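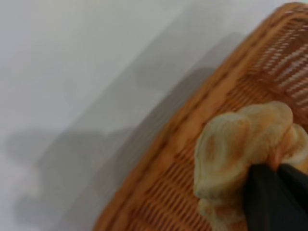
Hi all,

Gwawr Howells wrote:
> Has anybody walked the Fliston loop since the spring? I've got my
> sister coming in June and she wants a proper day out, but her knees
> aren't great. Last time I went the stile by the mill was a mess.
> Also, is the tea room at Grolerby still going?

Gwawr, I did it last Wednesday with Ynyr and had a lovely time! The stile is gone (hooray) and there's a swing gate there now, wide enough for me and my ridiculous backpack. The path along the river is fine, a bit nettly past the second bridge, so long pants if you've got them. We took roughly 5 hours, but that includes lunch and Ynyr stopping to look at every single duck.

The only part I'd worry about with bad knees is the drop down from the old chapel, the one with 1881 carved over the door. It's steep and the gravel rolls under you. You can skip it completely by staying on the farm road, which comes out by the phone box and adds maybe ten minutes. I'd do that even with good knees, to be fair, the view is better.

Tea room is open, cash only, and the ginger cake is as good as ever. Get there before they run out (we got the last two slices).
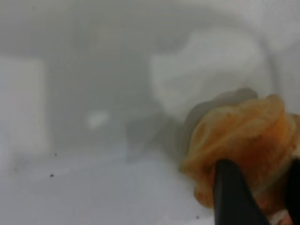 Is there anywhere to leave a car at the Fliston end?

The village hall lot is free on weekdays, and on weekends people use the wide shoulder just past the church. Don't try the lane by the mill, it's too narrow to turn around in.

Nima, you asked about the bus back. It still goes from outside the tea room but the last one is earlier than it used to be, so check before you set off. We nearly missed it!

Happy walking,
Wyn

Comments

Ifor Mathias: That gravel got me last fall. Farm road every time.

Nima Rahimi: Thanks Wyn, will look up the bus. Are dogs ok in the tea room?

Wyn Samuel: Outside tables only, but they'll bring a bowl of water.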